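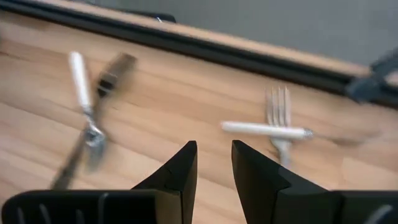 Cutlery on the table, white handle and all. Drawer sort, take one.

Do-yoon Choo @doyoonchoo
We share a kitchen drawer between three households and the forks have been a mess since March. I said I'd sort it, so I'm sorting it. Short thread.

Step one was tipping the lot out. I did try sorting inside the drawer first and gave up after ten minutes. You can't see what's under what, and the crumbs get into everything.

The bins are from Trodero, out of the kids' craft section. They were cheaper than any cutlery tray I looked at and they rinse out under the tap. The tray we had before was a Gridik one with fixed slots, and the fork slot was always full while the spoon slot sat half empty.

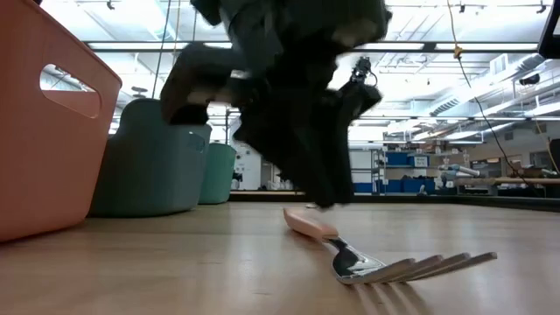 Forks go first because we own far too many of them. I pick them by handle colour and leave the metal end out of it. The one with the pale pink handle, out in the open middle of the table, is the kind I reach for at breakfast – thick and rounded, easy on a sore thumb. The plain ones are colder to hold and I've never liked them with porridge.

Someone asked about dishwasher fading. Our orange handles came from Wullano and they've held up fine. The dark ones went a bit chalky at my last place, but the water there was very hard. 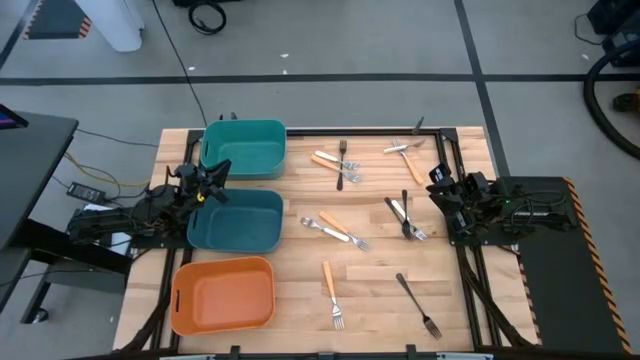 My rule for the table is to spread everything out before a single piece goes in a bin. Overlaps are where knives hide. There's a silver one up in the far corner with an orange-handled fork lying across it, and that's exactly the sort of thing I grab by the wrong end. Bins down the left, cutlery on the right, and I work across.

Byun next door sorts by size. Fair enough, but then the colours get mixed and you're back to rummaging.

Still deciding whether knives get their own bin or go in the block. Leaning toward the block.

Spoons tomorrow. They're in a separate bag and I haven't looked in it yet.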